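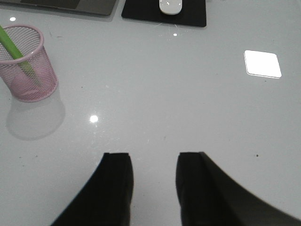
26 May 2026

Slept badly, up at five. Finished the second pass on the Moynihan letters before breakfast and put them back in the folder in date order. The one from February still has no year on it. I've been assuming 1931 because of the mention of the new bridge, but the bridge was "new" in that family's letters for about a decade, so it proves very little.

The parish history is now at 160 pages. I told the printer it would be 120. Called Tridis at nine to ask what the extra forty would do to the quote, and the woman there said she'd have to get back to me. She did, at eleven. It's an extra 3 dollars a copy if we keep the sewn binding. I said I'd think about it. I don't want glue. The last book the society put out was glued and mine is already in two halves.

Spent the rest of the morning on the flood chapter. The trouble is the same as last week. Punard's account says the water reached the church step, and the county report says it stopped at the mill road, well short of it. Punard was writing thirty years later and he was a boy when it happened. But he is specific about the step, and he says his uncle cut a mark there. I walked over after lunch to look again. There are plenty of marks on that step. One is level and could be a water line. It could also be where a boot scraper was fixed. Took a rubbing anyway and got chalk all over my good pants.

Met the Wumance road crew on the way back. They're digging along the north side and have turned up brick. I asked if they'd leave a few out for me and the foreman said to come by before four. Forgot. Will go tomorrow.

Soup for supper, then back to the draft. I'm using green for anything I can source and pink for anything I'm taking on trust, and there's too much pink in the flood chapter. I went through it line by line. The dates are fine. The number of houses lost is fine. The bit about the priest rowing out to the Hallam farm comes from one person only, and she had it from her mother. I like it and I'd like to keep it — but I'd have to say where it comes from, and then it needs a footnote longer than the story.

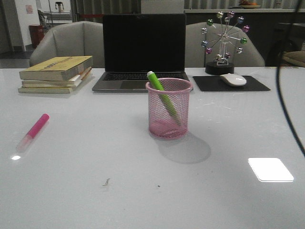 Arnout De Graaf phoned at eight and told me to leave the priest in. He said every family north of the creek tells that story and that leaving it out would be a bigger mistake than getting the boat wrong. He also thinks the county man never went past the mill at all, and simply wrote down where his own boots stopped. I hadn't considered that. He's going to look for the surveyor's expense claims, which would show how far he traveled and on what day.

So the chapter waits again. Wrote to Tridis to say yes to the sewn binding and no to the colored map. The map can go in black and white on the inside cover.

Still to do: index, captions, the list of wardens after 1890. Find out who has the key to the vestry cupboard. Buy stamps. Bricks before four.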